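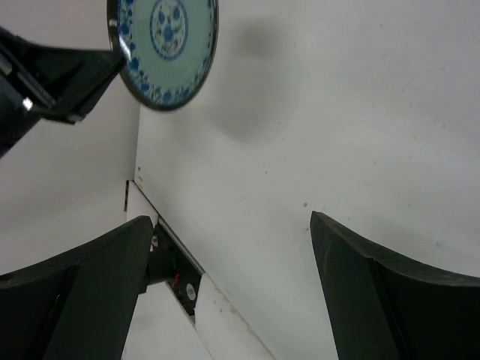
Where Does the Lunch Go? Food Waste in Our School Cafeteria
Final report, Environmental Science project
Leen Qudah, Jozef Willems and Danai Alexiou
Advisor: Ms. Rallis

Why we picked this

All three of us eat second lunch, and by then the trash cans by the door are already full. Danai wanted to know how much of that was food. Jozef bet it was mostly milk cartons and napkins. We started weighing in January and ended up liking this project way more than we expected to!

What we did

We set up a sorting table next to the tray return and asked students to scrape their leftovers into one of four buckets: fruit and vegetables, bread and grains, meat and dairy, and everything else. Liquids went into a separate jug. We weighed each bucket at the end of lunch on a kitchen scale that Leen's aunt lent us, subtracted the weight of the empty bucket, and wrote the number on a clipboard sheet. We did this for 15 lunches in all. Our totals cover 2,646 trays.

We also handed out a short survey with five questions. We got 522 back, and a few had drawings on them, which we kept.

What we found

The total was 1,098 pounds of food, and that's without the liquids. Fruit and vegetables were the biggest group by far. Whole apples were the worst – on one pizza day we pulled 56 of them out of the bucket, most without a single bite taken. Bread and grains came second. Meat and dairy was smaller than any of us guessed, so Jozef lost his bet and then lost another one about cheese.

The survey helped explain the apples. The most common answer was that a whole apple takes too long to eat when you only sit down with ten minutes left. Other students wrote that they have braces, or that they have to take a fruit to get through the line even if they don't want it.

Trying something out

Blandine Langlois, who runs the kitchen, was amazing about this. For the last three lunches she sliced the apples and put them in paper cups. The fruit bucket was noticeably lighter on all three days. Three days is a small test, and one of them was a half-empty Friday before break, so we don't want to claim too much. But it was really exciting to carry that bucket to the scale!

Problems we had

The scale shut off by itself if we were slow, and we lost one reading for bread that way. Some students skipped our table when the line got long. Our "everything else" bucket was too general – soup and salad dressing probably should have had their own.

What we would do next

We'd love to run the sliced apples for a full month and add a share table for unopened food. Danai is also writing to Tsolakis Farm to ask if they take scraps for compost.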